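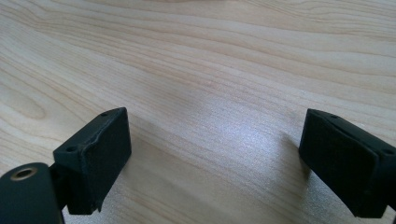

Cidari site, August

Progress report to the funder: hand-held gripper work, pad fault

1. Status
Collection stopped for part of this period after a fault in the finger pads. Of the 1,551 recordings made up to the stop, 709 have been checked and 17 rejected. The remainder are held until the check is finished. No one was hurt.

2. Fault
On two of the Kolirar grippers the foam pad lifted from the finger block along its upper margin. On the first unit the loose edge folded under during a closing stroke and the part slipped. The operator logged it as a missed grasp. The second unit was withdrawn at the next tool check. The same kind of lifting can be seen on the left block in the view from the gripper's own camera, where a thin ridge of pad stands away from the rigid body. The pads and blocks also carry dust and light scuffs.

3. Cause
Not settled. The adhesive was changed when the pads were last replaced, and both withdrawn units had the new one. Dust on the blocks before bonding is the other candidate. Robichaud, who supplied the pads, have been sent one failed pad and one unused pad from the same batch.

4. Second matter
Glare from the pale wooden tabletop washes out the grain between the fingers. This played no part in the slip, but it makes pad contact harder to judge when recordings are checked. A matt cover is on order from Polska.

5. Action
All pads are now inspected before each session and any lifted edge takes the tool out of use. Pads are to be replaced after 30 hours of use until the cause is known. Dilruba Patwary keeps the log and signs tools back in.

6. Effect on plan
The test on the fixed arm moves back by two weeks. We ask for no further money. Checking of the held recordings continues, and the reject count will be given in the next report along with the reply from Robichaud.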